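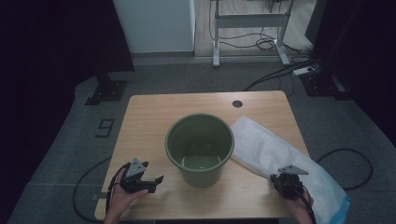
According to Notburga Leitner, a household waste record is of little use unless the reader knows which items the sorter was unsure of, and the first release left those items out. The present release of the Pakville Household Sorting Records restores them.

Contents

The dataset holds 3,000 entries describing items placed out for collection by households in Pakville. Each entry gives the item in the resident's own words, the category chosen by the resident, and the category assigned at the Nindeck sorting hall. Where the two differ, both are kept. The files are plain text, separated by tabs, with one entry per line.

entries.tsv: the full set of records
categories.tsv: category codes and their full names
notes.txt: remarks from the sorting hall, unedited

Collection

Residents filled in paper sheets during June. The sheets were typed up by Mirjam Hofstetter and checked against the originals by Hannelore Widmer. Spelling was left as written. Two streets returned their sheets after the closing date, and their entries carry the code L in the last column.

Labels

Three sorters assigned categories independently. When only two agreed, the majority category was entered and the item was marked "unsure." When all three disagreed, the category field was left blank. Blank fields should not be read as missing data. Composite packaging, such as paper envelopes with a plastic window, accounts for many of the disputed entries.

Known limits

Garden waste is not covered. Glass is recorded by color only, and weights were not taken. Apartment buildings with shared containers did not take part, so the records should not be used to estimate totals for the town.

Privacy

Names and house numbers were removed before typing. Street names have been replaced by codes, and the key is not distributed.

Changes

28 July 2022: unsure items restored; category codes for textiles corrected.

Contact

Corrections may be sent in writing to Heidrun Hubmann at the Nindeck records office. Please quote the entry number.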